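Grapes, Again
From the Faswood house newsletter, January

Every winter I promise this newsletter will get through an issue without the grapes, and every winter the grapes have other plans. So, settle in.

For those who joined since the summer: Faswood has a long table, a kitchen with one good tap, and a standing Thursday-sized gap in the social calendar that we fill with fruit, cheese and opinions. The winter tasting is the big one. Margaux Maillard runs it. She did not volunteer to run it so much as correct the person who was running it until he handed her the clipboard.

The person was Fabrice Huet. He is fine. He has the bread now.

This year Margaux decided we would do the crates properly. In past years the grapes arrived in the bags they were sold in and stayed there until someone tore one open with their teeth, and by the second hour you had a wet heap of fruit and a lot of bare stems. The new system is that the bunches go into shallow wooden crates, by color, with room between them, and the person loading the crate picks each bunch up by the top and nowhere else. Grapes have a bloom on them, the dusty film that makes a dark one look faintly blue, and every finger that touches it leaves a print. Margaux can spot a print from the doorway. I have been called back from the doorway.
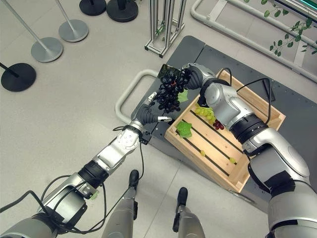 The dark ones are the troublemakers. They are heavy, they hang long, and if you set them down bottom first the lowest grapes take the whole weight and split. You are meant to lower the bunch until it just touches and then lay it over on its side, the way you would put down a sleeping cat. I did four this way and felt like a surgeon. Then I dropped one and felt like myself.

The order matters too, and I can report that it took most of an evening to settle. Fabrice wanted dark, then red, then pale, on the grounds that people reach for the dark ones first and should not have to lean. Margaux wanted the pale ones in first, on the grounds that she was holding the clipboard. There was a short vote. I won't give the result because it would embarrass one of the two voters.

A word on where the fruit comes from, as several of you asked in the fall and I said I would find out. The dark grapes came by way of Ferrand, the little grocer behind the bus depot, who will put a box aside if you ring before noon and will deny ever having met you if you ring after. The pale ones and the reds came from Jevach, who stock more of everything and like you less. We spent $140 between the two, which is $60 under the $200 the house set aside, and before anyone writes in, yes, the rest is going on cheese. It went on cheese while I was typing this.

We also had eighty napkins left over from the summer lunch. They have a lobster on them. They will be used.

Now the crates themselves. They are soft pale wood with slats, shallow enough that nothing gets stacked, and they have gaps in the base. I was against the gaps. I thought of the odd loose grape dropping through and rolling off to start a new life under the radiator. But the air gets in underneath, and a bunch that would have gone sticky by the end of the night on a plate was still perfectly decent in the crate the next morning, when I had it for breakfast standing up in my coat.

If you are making this sort of arrangement at home, a few things I wrote down while being supervised:

Take the bunches out of the cold a good while before anyone eats them. Straight from the fridge they taste of fridge.

Don't wash the lot. Wash what you're about to put out, shake it, and let it sit on a towel. A wet bunch in a wooden crate leaves a purple stain, and you will be told about the stain.

Snip, don't pull. When people pull single grapes they leave those little wet brushes on the stem, and after twenty minutes the whole crate looks like something a bird has finished with. Put out small scissors. People are shy of them for the first ten minutes and then won't give them back.

Leave a leaf on if there is one. It does nothing at all and everybody compliments it.

Keep the red bunches small. They get lost next to the dark ones if you try to match them for size, but a little cluster tucked in beside the pale grapes looks as though you meant something by it.

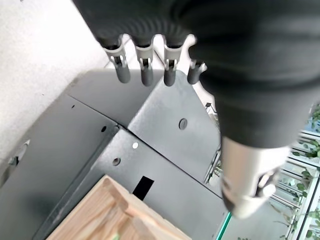

Rub the crates down before you use them, too. I ran my hand along an edge without thinking and spent a good part of the evening with my thumb under the reading lamp while Fabrice went looking for tweezers and came back with pliers. A quick pass with fine sandpaper, then a dry cloth, and leave the corners alone unless they snag. Don't oil them. Someone always suggests oil. The wood drinks it, and then so do the grapes, and you've spent good money to serve fruit that tastes of cutting board.

The tasting itself is at seven in the evening, in the long room, with the doors open from half past six for those who like to stand near food before it is officially food. We can seat 80 if the Godell end of the room behaves itself. (Newer members: the Godell end is the part with the folding chairs, named for the firm that sold them to us and stopped answering the phone.) Coats go in the back hall. Children are welcome and should be pointed at the pale grapes, which don't show on a shirt.

There will be eight varieties on the table if Jevach come through, and fewer if they don't, in which case Margaux will spread out the labels and we will all keep quiet about it. Each one gets a card with its name and a line or two about where it was grown. Last year the cards were in my handwriting. This year they'll be printed. I've decided not to take it personally, although a person could.

You'll be handed a slip and a pencil at the door. Mark each grape out of ten for sweetness, skin and what the slip calls "character," a category I lobbied against and lost. I don't know what character is in a grape. Last winter one of you gave a seedless red a nine for character and wrote "reminds me of my uncle" beside it, and I have thought about that slip more than I have thought about some of my own relatives. Pencils come back at the end, please. We started with plenty and are now down to the ones with tooth marks.

Fabrice asks me to say that there will be two breads, a walnut and a plain, and that the plain is there to clear the palate and should not be treated as a meal. He asks me to say this every year. He then stands beside the plain bread all evening, handing out slices the size of paperbacks, so take the guidance in whatever spirit you like.

The cheese is a hard one, a soft one and a blue. The blue gets its own small table, by general request and by one rather specific request in writing.

If you can spare an hour beforehand, we need hands for loading the crates, from four in the afternoon. It's pleasant work once you've been shouted at a little. Bring an apron and short fingernails. If you can't do the early shift, the sweeping up afterward is always undersubscribed, and there is usually blue left over.

Anyone with an allergy or a strong feeling about walnuts should leave a note in the box by the mail slots before the weekend, with a name on it this time. We had three anonymous ones last year and had to guess.

Next month: the boiler.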